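Thread about the big table at the studio and why I spent most of an afternoon on bottles. Get a drink.

1/
So we share this long wood table at Putovier. It's for packing, eating, gluing, everything. Which means it's also where every bottle anyone has ever half used goes to retire.

2/
Ruwan Sikder texted me at 8 in the morning: "can't find 4 inches of table to put a plate on." He had a point. I told him I'd do it in 20 minutes. Ha.

3/
Step one was getting the bottles together at one end so I could see what we had. I'm a big believer in making a lineup before you make a decision, otherwise you're just moving stuff from one corner to another and calling it cleaning.

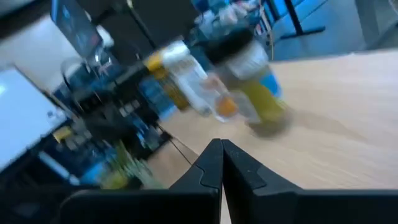 The lineup, early on. Yellow-green one with the dark cap is the diva of the group.

4/
I keep wanting to throw that one out and then I look at the color and put it back. It's SO green. Well, yellow. Green-yellow. We had a whole argument about it at lunch and I'm not reopening it here.

5/
My rule for bottles: if I can't say what it's for in one sentence, it goes in the "ask people" group. If I ask people and they shrug, it's gone by the end of the month. Please don't come into my replies defending mystery liquids.

6/
After the bottles come the little round things. Every shared table breeds them. Caps, tubs, rolls, tiny containers that used to belong to bigger containers. They're small so you leave them for last, and then they're the whole job!

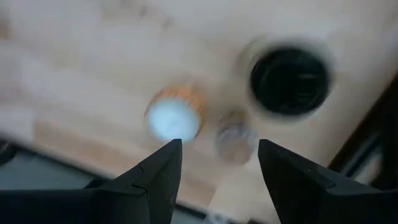 Small stuff, still at large. The one with the orangey-brown band keeps turning up wherever I've just wiped.

7/
What works for me is one shallow box for anything shorter than my thumb. No sorting while you clear. You sweep it all in, wipe the wood, and sort later sitting down with coffee like a civilized person.

8/
Did I sort it later sitting down with coffee? I sorted half. The other half is in the box. The box has a lid on it now and we don't talk about the box.

9/
OK wiping. Damp cloth, squeezed out hard, then a dry one right behind it. Go with the grain. I used to use some lemony spray from Nostach and it left a film that grabbed every crumb in the building, so now it's plain water and a drop of dish soap.

10/
And do the edge! Ours has a rounded wood lip along the side, and I swear that's where the crumbs hold their meetings. Run the cloth along it with your thumb pressed in.

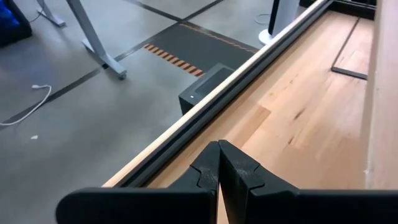

I love those strips in the wood, lighter and darker running next to each other, with a few dark streaks thrown in. You forget they're there when it's all bottles. The flat board can stay, because I use it for cutting tape and for holding hot mugs, and Ruwan uses it as a place to put things he says he's coming back for.

11/
Somebody always asks where the table's from. Urnitura, secondhand, and it was a pain to get up the stairs. Maxence Moulin took one end and I took the other and we didn't speak for the rest of that day. All good now — he even brought pastries in September.

12/
Then the fun bit, deciding what gets to live on the little shelf. It's a light board on skinny black metal legs and it stands right on the tabletop, so you get a second level without drilling into anything. Best thing on that table, I will fight you.

13/
Shelf rules: jars and bottles you reach for all the time, one loose row, labels facing out. If you have to move one thing to get at another thing, there's too much on it.

14/
I ended up with four. Tall jar at one end, white bottle beside it, the short glass one set a bit back, and the olive-green label with the black lid at the other end. Plants next door for moral support. That string-of-pearls is slowly taking over the table and I'm letting it.

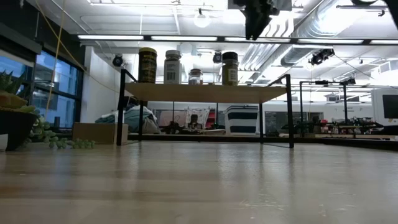 15/
Total time: not 20 minutes. My playlist is 46 songs long and I heard the first one come around again while I was rinsing the cloth.

16/
Still to do: the cardboard box behind the shelf (tomorrow), the small stuff box (never), and a proper label on the green-yellow bottle once we all agree on what to call the color.

17/
If you've got a way of keeping a shared table clear for more than two days, please tell me. We tried a sign. Someone put a bottle in front of the sign.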